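5. When the grip starts slipping

Read this part before you ring anyone, me included. I wrote it after a bad afternoon in November when our Pendum arm let go of a full tray halfway across its run, and I spent far too long blaming the air supply. The fault was in the finger. It had crept out of its seat a little at a time, and the three stripes on the front would have told me so if I'd bothered to look at them properly. 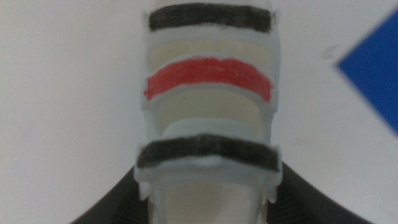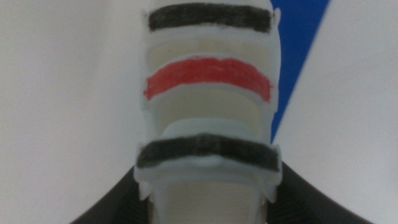 Black, red, black on the white finger, as seen by the wrist camera.

We mark ours by hand with a pen (Kiyoshi Nagano's idea, and a good one). They don't need to be pretty. They need to be where you left them last time, and that's what you'll be checking.

CAUTION: Press the stop button and wait for the arm to settle before you put a hand anywhere near the finger. A paused program can start again by itself if someone clears the queue from the desk. Mine did, and I had a sore thumb for a week.

5.1 Checking for creep

1. Send the arm to its rest position, then press stop.
2. Open the wrist view in Cai and bring up your saved reference picture next to it.
3. Compare the red stripe first. If it sits higher or lower than in the reference, the finger has moved in its seat.
4. Now compare the two black ones. If one looks tilted and the other doesn't, the finger is bending, so go to 5.3.
5. Write down the cycle count. Ours had done 1,080 cycles when it dropped the tray.

Note: make sure the arm really is at rest, in the same pose as the reference. I once compared two different poses and took a perfectly good finger off for nothing!

5.2 Reseating the finger

1. Turn off the power at the wall and hang your tag on the plug.
2. Undo the clamp screw two full turns – no more, or the nut drops inside and you'll be fishing for it with a magnet.
3. Push the finger down until you feel it stop, then hold it there.
4. Do the screw up until it's snug, then give it one more quarter turn.
5. Tug the finger gently. Any movement at all means starting again from step 2.
6. Power up, clear the area and run 14 empty cycles at slow speed.
7. Save a new reference picture in Cai and delete the old one.

5.3 If the finger is bending

Don't tighten anything. A bent finger wants replacing, and extra force on the clamp will only split it at the base. Order the part from Elleck (they call it a soft finger, item 17 on the spares sheet) and leave the arm switched off until it comes.

We now swap ours at 2,000 cycles whether it looks tired or not. Emiko Tsuchiya keeps the log at Pendwood and likes each change entered the same day, along with the cycle count off the old finger. Copy the stripes across before you fit the new one – drawing on it once it's on the arm is a miserable job.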